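Working rules for the wrist-camera recordings made at Lellside. Read them before you add episodes to the Grevik set or use it for training. Last revised May 2019.

## Scope

The rules cover the tabletop tasks only: picking up, placing and shelving books and magazines. Recordings from the mobile base are kept in another repository and have their own notes.

The current release has 43 episodes. Each one is a folder with the video, the joint log and a `notes.txt`.

## Before recording

- Clear the middle of the table. Only the objects named in the task sheet stay on it.
- Leave the fingers parallel and in view of the wrist camera at the start.
- Check that the stop button is within reach of the operator and not behind the monitor.
- Wait 5 seconds after the log starts before moving the arm.

The wire holder may stand to one side of the working area, with open table between it and the fingers. A holder that runs out of view on one side is fine, and so are books that are only partly visible. 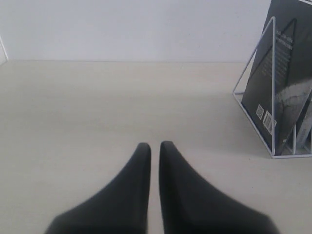
*Cheema*

Small print on covers is often too blurred to read at this distance. Do not label a book by its title unless the title can be read in the video itself. Write "dark book" or "grey magazine" in the notes and leave it there. QR codes and barcodes count as markings on the object and are not labelled separately.

## During recording

One operator has the controls. Anyone else stays behind the line on the floor while the arm is powered. If a finger touches the wall or the holder by mistake, stop, write it down and start a new episode. Do not trim the contact out of the old one.

After 3 stops in a row, park the arm and run the Husteck joint check again.

## Rejecting episodes

Mark an episode `reject` if:

- the joint log has a gap
- a person's face or a screen with personal details is visible
- the task sheet was changed part way through

Rejected folders stay on the disk until the June clean-up. They are not counted in the release.

## Changes

Send changes to these rules as a pull request against `RULES.md`. Changes to folder names need a new version number.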